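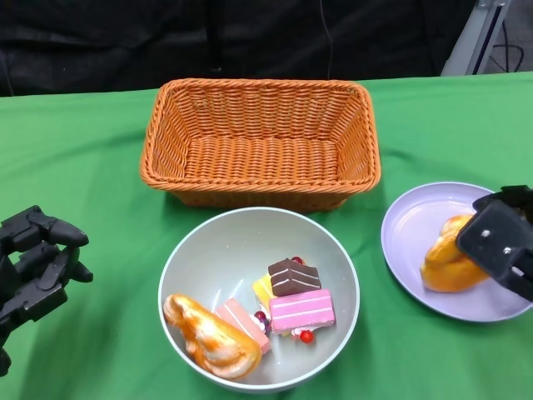
Ternomon 5 Rectangular Storage Basket

Print this page | E-mail this page

Maker: Mäkelä
Sold by: Zoltolik

The Ternomon 5 is an open, rectangular wicker basket for shelf and counter use. It is the middle size of the Ternomon series and fits the standard Avico wire shelf with the braided rim clear of the shelf lip. The walls slant outward from the base, so empty baskets of the same size can be stored one inside the other.

Construction

The base is woven first and the side strands are carried up from it. The rim is braided by hand after the walls have been drawn tight, and the strand ends are tucked under the braid. No staples or glue are used. Color ranges from pale straw to orange-tan depending on the batch. Baskets ordered together are taken from one batch where stock allows. The finish is clear and will darken slightly in direct sun.

Load and use

Rated for up to 7 kg, evenly spread. The rating applies to a basket standing on a flat surface. Do not lift a full basket by one side of the rim. Carry it with both hands under the base.

Suitable for bread in wrapping, fruit, folded napkins, hand towels and dry goods in packets. Fine powders and loose grains will pass through the weave; order the cotton liner separately for these. The liner for the Ternomon 5 does not fit the Ternomon 2, which has a narrower base.

The basket is not suitable for outdoor use, for potted plants without a tray, or for use within reach of an open flame.

Care

Remove crumbs with a dry, soft brush. For marks, wipe with a damp cloth and a little mild soap, then wipe again with clean water. Dry upside down in moving air, away from heaters. Do not soak. Do not put in a dishwasher.

Very dry rooms make the strands brittle. In winter, mist the basket lightly with water once a month and let it dry before use. A strand that has lifted can be dampened and pressed back under its neighbor. Cut off small splinters with nail scissors; pulling them will open the weave.

Ordering

Supplied singly or in cartons of 5. Liners are packed in pairs. The basket is shipped flat on its base with paper fill and should be left unwrapped overnight before loading. A faint smell of the finish is normal for the first few days.

The series has been made to the same pattern since 2000, and current liners fit all earlier Ternomon 5 baskets.

Print this page | E-mail this page

Reader comments

breadshelf: Bought a carton for our bakery counter. Rims are holding up well. One had a loose end on the base, trimmed it, no trouble since.

k_ot: Does the liner shrink? Mine went in at 40 degrees and now it's tight at the corners.

Zoltolik support: The liner should be washed cold and stretched over the basket while damp. Yours may ease if you wet it again and refit it.

pantry_two: Fits my Avico shelf but only lengthwise. Would be good to have that on the page.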